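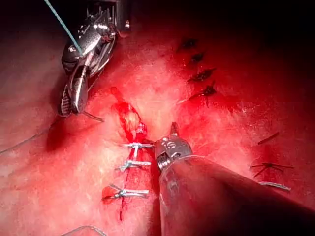

Stivel_PrintOffice wrote:
Beginning in July, all course packets at the Skasura campus will be printed in gray by default. Color pages will require written approval from the department. We recognize that some subjects depend on color. A blue-green suture thread against deep red tissue is easy to follow on screen, and the two may come out as similar grays on paper. Departments should mark such pages on the order form. Last year the office printed 1,241 packets, and color accounted for most of the cost.

packets_east replied:
Our department objects to page-by-page approval. Forms are already returned late. We request a flat allowance of 100 color pages per course, to be used as the instructor sees fit.

Xenos_Library replied:
The library does not support a flat allowance. Courses with few color pages would use it up on covers. We do ask that the default be tested first. Our gray copy of the page below was hard to read at half size.
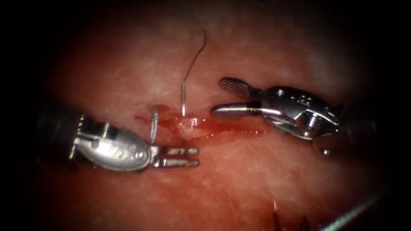

Page 6. Suture thread and blood on tissue, between two instruments.

packets_east replied:
A page of that kind would be covered under our proposal without any form. The library's concern about covers could be met by excluding them.

Stivel_PrintOffice wrote:
Covers will be excluded in any case. The office can offer a trial of the allowance in 2 departments for one term. Paper stock will remain Prostomus matte. Requests to join the trial should be posted in this thread before noon on the last day of the month.

Xenos_Library replied:
The library accepts the trial but maintains its objection to the flat figure.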